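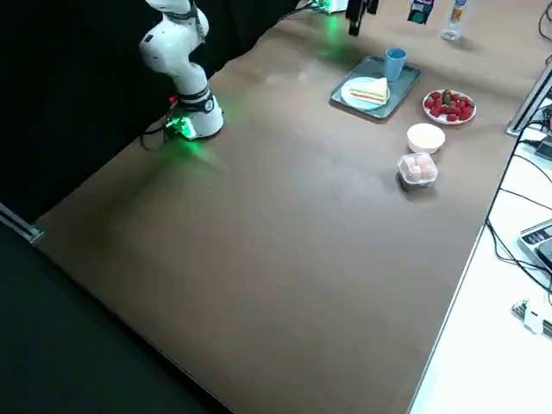
¿Las fresas se lavan al llegar a casa o justo antes de comerlas?
Justo antes. Si las guardas mojadas, al segundo día tienes moho en el fondo del plato.

Tema: Merienda en bandeja, fresas, bizcocho y leche. ¿Qué preparo antes?

narberg_31
Abro hilo porque la pregunta de las fresas ya quedó contestada en el otro, pero me queda el resto. El sábado viene mi suegra a merendar y quiero sacarlo todo en bandeja: una porción de tarta en plato, un vaso de leche y las fresas en plato aparte, para compartir. Dudas: si corto la tarta por la mañana o al momento, y si la leche la llevo servida desde la cocina o pongo el cartón en la mesa.

Gelta
La tarta, al momento. Cortada por la mañana se seca por los lados, sobre todo si es de bizcocho en capas. El cartón en la mesa a mí no me molesta, pero en mi casa se pasaba siempre a una jarra.

Mahnaz Ahmadpour
Yo la corto antes y no pasa nada. Papel de horno pegado a la cara del corte, a la nevera, y la saco media hora antes de servir. Así no ando con el cuchillo delante de la gente. Con relleno de mermelada aguanta muy bien – con nata ya es otra cosa.

Gelta
Media hora en agosto es mucho si lleva crema por encima.

Mahnaz Ahmadpour
Pues quince minutos. Lo que no hago es servirla helada, el bizcocho frío no sabe a nada. Y otra cosa que he aprendido a base de manchas: los envases de beber van a un lado de la mesa y los platos al otro.

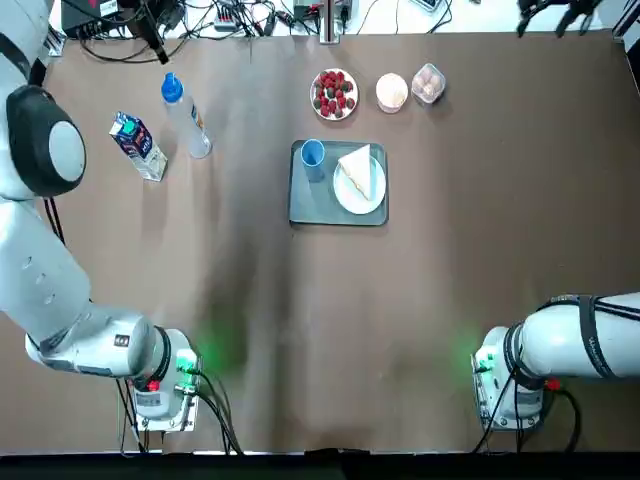

Si alguien estira el brazo para coger una fresa, no tiene que pasar por encima de la leche ni del agua. En mi mesa eso ha evitado bastantes vasos volcados. La bandeja la dejo cerca de quien va a comer y el plato de fruta donde lleguen todos.

Saavedra
De acuerdo en lo de separar. En lo de la jarra no. Para dos o tres personas ensucias un cacharro más y al final la leche que sobra acaba en el fregadero. Con el cartón cierras el tapón y vuelve a la nevera.

narberg_31
Somos tres. La leche es entera, de la de larga duración. ¿Una vez abierta cuánto os dura?

Saavedra
Lo que diga el envase, que cada marca pone lo suyo. Yo escribo el día de apertura con rotulador en la parte de arriba. Y no la dejes en la puerta de la nevera, mejor en una balda.

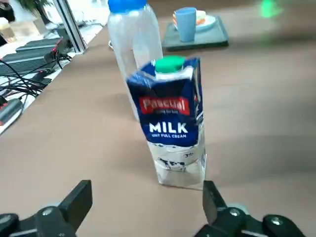 Gelta insiste en que la jarra también se tapa con un plato pequeño y se guarda igual, y que el problema de Saavedra es que llena de más. Se sirve la mitad y se rellena si hace falta.

Saavedra
Se puede, sí. Sigo sin verle la ventaja.

Ovitz
¿Y los huevos? En el otro hilo decías que ibas a hacer tú el bizcocho.

narberg_31
Lo hago el viernes por la noche. Los huevos los saco de la nevera un rato antes y las fresas las lavo el sábado, ya con ella en casa. Probaré lo del papel de horno con un trozo y el resto lo corto al momento, a ver cuál queda mejor.

Mahnaz Ahmadpour
Escurre las fresas en un paño y no les quites el rabito hasta después de lavarlas – si no, cogen agua.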